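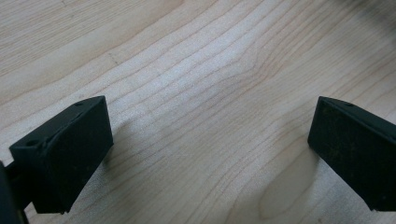 Figure 1. Open gripper fingers over a wooden surface.

Why juniors leave judo after the first belt
A project report on the Norus junior program

Background
Norus is a judo club that trains in the hall at Turcotte. It takes juniors from eight years old and runs its beginner intake in March. Most of our group either trained there or had a brother or sister who did, and we had all noticed the same thing. The mat is crowded at the start of the season, the juniors work toward their yellow belt, they get it, and then a lot of them are gone by the next grading.

We wanted to find out how many leave and what they say about it. We also wanted to try one small change to the classes and see if the juniors liked it. The club agreed to let us use the attendance sheets with the names covered.

What we did
We looked at one intake. There were 40 juniors on the sheet at the first class. We marked each one as still training or stopped at the end of the term after their yellow belt grading. Stopped meant no attendance for the whole term. Juniors who moved to the club at Wurow were counted as still training.

We then gave a short survey to the families. It had two parts, one for the parent and one for the junior, and we asked them to fill these in separately. The questions were about travel, cost, injuries, other sports, and what the junior liked and disliked in class.

Results of the attendance count
Of the 40 juniors, 11 had stopped. This was fewer than we expected. The ones who stopped had good attendance right up to the grading, so it was not a slow drift. They came to nearly everything, passed, and did not sign up again.

Parents mostly wrote about time. The beginner class is straight after school and the yellow belt class is later in the evening, which clashes with dinner and with hockey. Cost came up less than we thought it would. Juniors wrote about different things from their parents. They missed the games at the start of class, and several said they did not like being the smallest on the mat again.
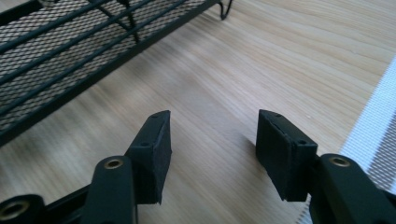

One parent wrote that the belt had been sold to her son as the finish line, so when he got it he thought he was done, and she did not see why he would think anything else.

We had not put anything about this in the survey, and it made us go back over the handout that new families receive. The handout explains the yellow belt in detail, with the throws and the hold-downs listed. The belts after it are on one line at the bottom. A junior reading it would not learn what comes next or how long it takes.

Part 2: The trial class
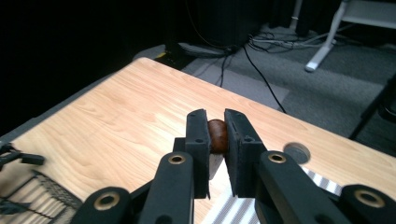

Written by the senior project group, Turcotte - June 18, 2025

For the second part we planned a bridging class with help from the club coaches. It ran in the early time slot and was open to new yellow belts only. The warm-up games were kept. After that came breakfalls, grip fighting in pairs, and one new throw from the next grading. Randori was kept short and partners were matched by size.

We also made a breakfall card. Each junior ticked off breakfalls done in class toward a total of 1000, and the card could be carried over to the next term. The idea was borrowed from Grirnance, a club that used a similar card for its adults. We changed the layout so there was a space to colour in for each block.

The card was popular. Some juniors rushed their falls to fill it in, though, and the coaches had to remind them to tuck the chin and slap the mat properly. By the later classes the rule was that a sloppy fall did not get a tick.

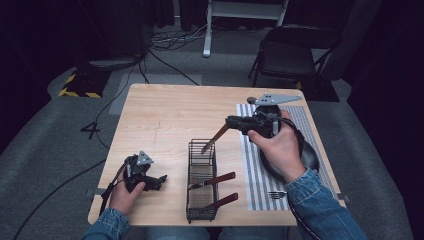

I'd drop the card and keep the class, a brown belt told us, since the kids who stay are the ones with a friend on the mat and they'd have come without any ticking.

We think this is a fair point. Our survey did not ask about friends, and it should have. Two of the juniors who stopped gave "my friend quit" as their reason in the blank space at the end, so it might be a bigger factor than our numbers show.

Limits
We only had one intake, and the trial class has not run long enough to say whether more juniors will stay. Families who had left the club were harder to reach than families still in it, so the survey leans toward people who are happy with judo. We also know the club well ourselves - some of the juniors may have answered more politely for that reason.

Recommendations to the club
Rewrite the handout so the belt after yellow gets the same space as yellow.
Keep the early bridging class for another term and take attendance the same way.
Match randori partners by size in the first weeks after grading.
Add a question about friends to any later survey.

The attendance tables and the blank survey are kept with the club's copy of this report.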